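# Two-arm sorting cells: questions from packing and stores

Applies to the Rovness building. The Sivau building keeps manual kitting until further notice. Questions not covered here go to Dima Awwad, process engineering.

## Scope

**Which work is moving to the cells?**

Sorting of returned office kits. A returned kit arrives as a mixed tray and has to be separated by item type before restocking. Kit assembly, labeling and shipping stay manual.

**How much of the volume is that?**

Rovness receives nearly 1000 returned trays a month. In the January trial, 611 were routed to the cells and the rest went to the manual benches. The target for the first full quarter is 800 a month.

**Why not all of them?**

Trays with liquids, loose blades, batteries or broken plastic are excluded. Intake makes that call and marks the tray with a red card. A red-carded tray never goes to a cell, even if the cell is idle.

## Jobs and shifts

**Are positions being cut?**

No positions are removed under the current plan. Four sorting positions become cell operator positions at the same pay grade or one above, depending on certification. Staff who prefer to stay on manual benches can request it in writing before training starts.

**What does a cell operator do?**

- Loads the tray contents onto the table and sets out the bins for that batch.
- Starts the batch and stays within sight of the stop button.
- Clears items the arms have refused.
- Checks bin contents against the batch sheet and signs it.

One operator covers two cells. Covering three is not permitted, including during breaks.

**How long is training?**

40 hours, paid, during normal shifts. Part of it is at the Furtună training room and the remainder is on the floor with a certified operator.

**Will my sort rate still be measured?**

Individual rates are no longer recorded for cell work. The system logs batch time, refused items and stops. Stops are logged by cell, without the operator's name.

## Running a batch

**Does the layout of the items matter?**
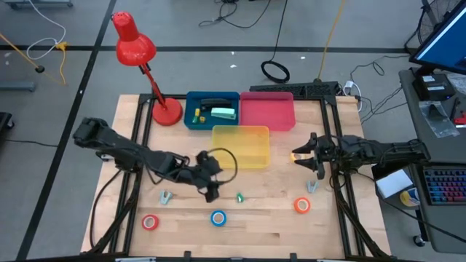
Item spacing has more effect on refusals than item type. The grippers have two fingers and need clearance on both sides of whatever they pick up, so a heap in the middle of the table will produce repeated failed grasps. Spread the contents across the front half and keep the bins toward the back. Tape rolls laid out separately, like the red, blue and orange ones on the wood here, are suitable. Small binder clips should also lie on their own, clear of the rolls.

**Can I reach in to move an item?**

Only after pressing stop and waiting for the steady amber light. Pausing from the keyboard does not count as a stop.

**What if an item ends up in the wrong bin?**

Let the batch finish, move the item by hand and note it on the batch sheet under "corrected." Corrections are used to adjust the Rurkencombe software and do not affect reviews.

**Who handles faults?**

Operators may restart a cell once. After a second fault in the same batch, switch to the manual bench and call maintenance. Write the fault code on the batch sheet before the cell is powered down, as the display does not keep it.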